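Gripper losing thin fabric after a while, linkage or tips?
Forum: Service and Upkeep > End effectors

mossgate_tech
Hi all, hoping for some help from people who have lived with these longer than I have. We have a Galbot arm here with the two-finger linkage gripper, and its whole job this month is handling curtains: pinch, draw across, let go, go back. On heavy drapes it is a sweetheart. On sheers it starts out fine and then, somewhere past 80 cycles, it begins to let go partway through the pull. I logged 191 pulls yesterday and 44 of them ended with the cloth slipping out, nearly all in the second half of the run. I've cleaned the fingertips, restarted everything, and had a long stern talk with it. What would you check first?

pivotandpray
Welcome! I'd go straight to the pivots, and I say that as somebody who spent most of an August chasing a "software problem" on the Clakovano line that was one bolt backing out a hair at a time. Put the arm in a safe stop with the power off, hold one finger, and wiggle the bars gently. If one side has more play than the other, the tips don't meet square anymore, and thin cloth will find that gap long before a thick drape does.

hemline_hal
I'm going to disagree a little, with affection. Loose pivots usually give you bad grips from the first cycle. Something that shows up later in a run makes me think of the tips. Sheer fabric sheds a fine fuzz, the fuzz packs onto the rubbery surface (if yours are rubber, ours are), and by lunchtime you're trying to hold cloth with a felt slipper. How are you cleaning them, and when?

mossgate_tech
Dry cloth, once in the morning. I can already hear you sighing! I also pulled up the wrist camera from one of the runs, at a point where the grip was holding.

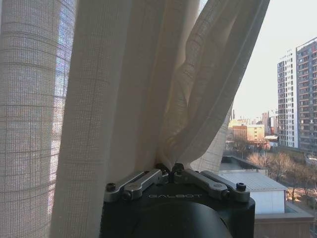 My plan tonight is to do the wiggle test on both sides before I touch anything else, so that I don't fix two things at once and learn nothing. Then a proper clean. Is alcohol okay on the tips, or will it dry them out?

hemline_hal
Check the sheet that came with your tips, because it does depend on the material. On ours we use a barely damp lint-free cloth, let them air dry all the way, and only then go back to work. We do it at every break instead of once a day, and it takes a minute. I'd also look at where you're grabbing. A gathered fold gives the fingers something to bite on, and a single flat layer of mesh hardly gives them anything.

inov_nightshift
Seconding the fold. But please don't skip the bolts just because Hal is persuasive (he is). Linkages can loosen as a run goes on, too. Put a little paint-pen line across each bolt head and onto the bar, and you can see at a glance next week whether anything has turned. And don't lean on the screws to make up for it, either, use the torque in your manual. We had a joint at Magnusson that somebody tightened until it stopped moving freely, and that was a much longer evening.

mossgate_tech
Okay, back from the bench. Left and right feel the same to me, no play I can find, and I've put paint marks on anyway. The tips were another story once I got a bright light on them, there was a gray film I'd been polishing into place every morning. Cleaned them Hal's way and ran 80 pulls on the same sheer with 11 slips, all toward the end.

pivotandpray
Better, but 11 is still 11! I'd want to see the closing force setting before I let the linkage off the hook.

mossgate_tech
Fair enough. I'll write down the current setting and do another run with a cleaning stop at 44, nothing else changed. The Flelevthorpe folks want the arm back tomorrow afternoon, so I'll post the log before then.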